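Flaltora Fan Boards > Off Screen > Cast Facts and Trivia

Thread: Should the cast pages list height, birthday and net worth at all?

porchlight_jo
Posted 10 Mar 2022
Hi everybody, I've been reading these boards since the second season of Flaltora and I think this is only the third thread I've ever started, so please be gentle! I was filling in a cast page on our Istia wiki last night for the actress who plays the innkeeper, and I got stuck on the little box at the top. You know the one: born, height, eye color, star sign, siblings, net worth. I went looking, and every site I opened had all of it, down to the inch. They didn't agree with each other, though. One had her at 5 ft 4 and one had her at 5 ft 8, and the one that said 5 ft 8 also had her born in a different state.
So my question is whether we should be copying any of this over. I left the box blank and somebody has already filled it back in with the 5 ft 8, bless them. What do you all think?

gravyboat_gus
I'm the bless them, hello. I filled it in because an empty box looks sad and people come to a page like that for exactly those facts. My wife looks up how tall everybody is the minute they walk on screen. I don't see the harm in a height, and if it's off by an inch or two then somebody will come along and fix it, same as anything else on a wiki.

porchlight_jo
Oh Gus, I had no idea it was you, and I'm not cross at all! But it's four inches between those two sites, and I can't see how anyone who comes along would know which way to fix it.

quiltedmoth
Long reply coming, get a drink. I helped run the pages for Lombardi (the band, for those of you too young, they had the song over the closing credits of season one) for many years, and I went through this very same thing. We had a birthday up for the drummer that everyone on the internet agreed on. Every fan site, every astrology page, even a little magazine piece. Then he did a radio interview and laughed and said he'd been getting birthday wishes in the wrong month his whole career. He was born in February and we had him in the fall. We finally traced it back as far as we could and the oldest copy of it was on our own page, with no source at all. All those other places had taken it from us or from one another.
So when you see ten sites with the same number, that may well be one person's guess wearing ten hats. I'd put in what the person has said themselves, or what's in a proper interview, and leave out the rest.

tallglass_ned
Birthday yes, height maybe, net worth never. Those net worth figures are pure fog. I looked up a fellow from the show who was in two scenes and he was down as a millionaire. I'm sure he'd love to know where it is.

marigold_pdx
I'm going to disagree a little with quiltedmoth, with all respect, because you've forgotten more about this than I'll ever learn. If we only used interviews, most of the supporting cast would have no page at all. The innkeeper has given two interviews in her life that I could find and both of them were about her dogs. Couldn't we put the disputed ones in and mark them "unconfirmed"? Readers are grown-ups.

quiltedmoth
We tried that, marigold. The word "unconfirmed" falls off the second somebody copies it. It never once made the trip.

marigold_pdx
Well, shoot. That does make sense. I still think a page with nothing on it but her dogs is a funny sort of page, but I'd read it.

gravyboat_gus
I'd read it too. What kind of dogs?

marigold_pdx
Spaniels. One of them is deaf and knows hand signals.

backrow_betty
Can I put in a word for leaving out the family stuff? I don't mind heights one way or the other, but those pages that say "her siblings' names are not known" give me the shivers. Not known to who? Her brother knows. If she hasn't talked about her family then I don't think it's ours to go looking, and I don't like a blank line sitting there inviting people to dig. Same goes for religion, and what neighborhood they live in, and all of that. When the cast came to the Prutside convention they were so lovely with everyone in line, and I kept thinking that they ought to be able to go home afterward and have nobody know the street.

tallglass_ned
Seconded, Betty. Take the lines out of the template completely so there isn't anything to fill in.

porchlight_jo
I love that idea. I've been chewing on all this since this morning while I got on with putting things to rights (I work best when my hands are busy and my mind is someplace else), and I think I've come around to something we could all live with. The box would have the name they work under, the birthday if they've said it themselves, where they grew up if they've said it themselves, and the years they've been on the show. 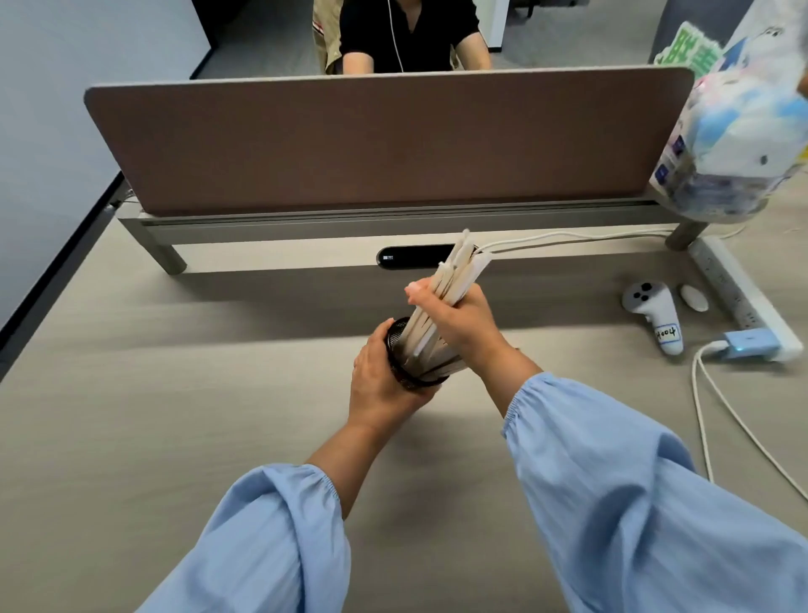 Then underneath, in regular sentences, we put anything nice and solid from interviews, with a note of which interview it was and when. Height goes in there if they've mentioned it, and I do remember the blacksmith saying he had to duck under every doorway on the set, which tells you more than a number would anyway. No net worth, no star sign unless they bring it up, no family except the ones they've talked about in public.

gravyboat_gus
I can live with it. I'll take the 5 ft 8 out tonight. My wife will be inconsolable.

quiltedmoth
That's very close to what we ended up with for Lombardi, Jo, and it held up well. The only thing I'd add is to keep a talk page where people can leave the stuff they've seen elsewhere, so the next person doesn't spend an evening chasing it all over again.

marigold_pdx
What about the pages we already have? Istia says there are 3,091 pages on the wiki, and a fair number of those are cast and crew. I'm not volunteering to go through them all, I have a job and a toddler, but I could start with the season one guest stars.

tallglass_ned
Put me down for the stunt people. I have their ages in my notes from the season two commentary, and one of them was 53 when he did the fall off the mill roof. He says so himself on the track, so that one counts!

backrow_betty
I'll take the letters A through D, if that isn't stepping on anyone. Jo, would you put the new box up someplace we can copy it from?

porchlight_jo
It'll be on the talk page after supper. And marigold, please would you add the dogs to the innkeeper's page, with the hand signals and all.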